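The Camenzind picking cell — gallery

Welcome to our little gallery of the Camenzind, the tabletop picking cell we put together at Nirkthorpe for small workshops, colleges and anyone who has a great many small things to move from one place to another and would quite like their afternoons back. People write in asking what the layout is like before they commit to a bench, and a brochure only goes so far, so we have gathered a couple of simulator views with a few words to go with them. Do take your time, and if something catches your eye then by all means send us a note.

The idea is simple enough. Parts go in the round tray, the arm reaches in for them, and the bin beside the tray is where they are meant to end up. We build each cell in the simulator first, table and all, so that you can see how the pieces sit together and change your mind as often as you please before a single bolt is tightened.

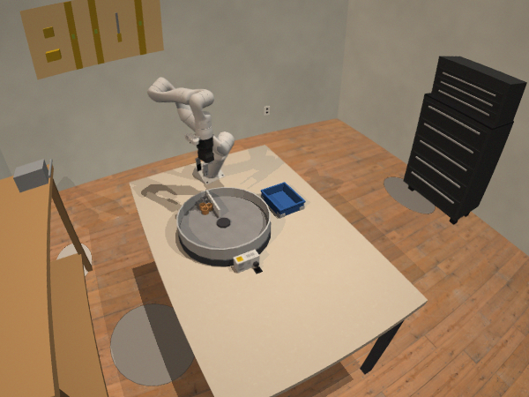
Most customers begin with a single type of part, and we would gently encourage you to do the same. Thitima Rattanakul, who looks after our new starters, likes to spend the first morning on nothing but one shape, going over it until everybody in the room is comfortable with the controls, and only then bringing out anything awkward. It sounds slow, I know, but the people who do it this way ring us far less often in September, when all the college orders land at once!

The bin can go on either side of the tray. Left-handed layouts cost the same and we are always happy to draw one up — just say so on the form. Bins come in packs of 3, and we do sell them separately for those of you who get through them.

A word on the Grondance software too, as it comes with every cell. You can save up to 63 routines and call any of them back by name, and you can try a routine in the simulator at home with a cup of tea before letting the real arm have a go. Demetrio Vallejo wrote most of the help pages and has kept them pleasantly short.

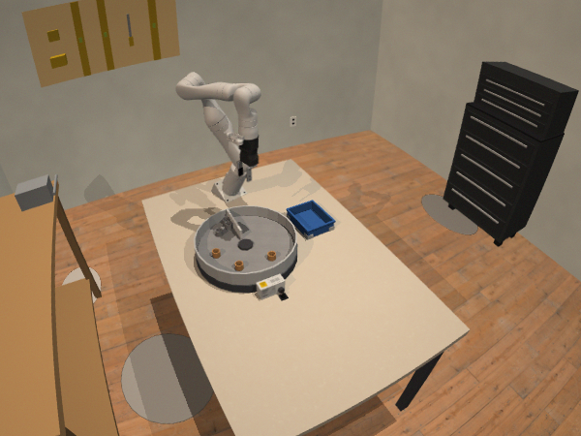
Delivery usually takes 20 working days from the time we agree the drawing with you, and the cell arrives with its tray, control box and first pack of bins. Ikechukwu Yusuf does the installations himself wherever he can, and he will happily stay on for questions afterwards, so please save them up for him. If you already own one of our older Flamo cells, the tray and bins will fit your table as they are, though you will need the newer control box to run Grondance.

For prices, drawings or a longer chat about your own parts, ask for Visitación Herrero at the Nirkthorpe office and quote part number 524. Mornings are best.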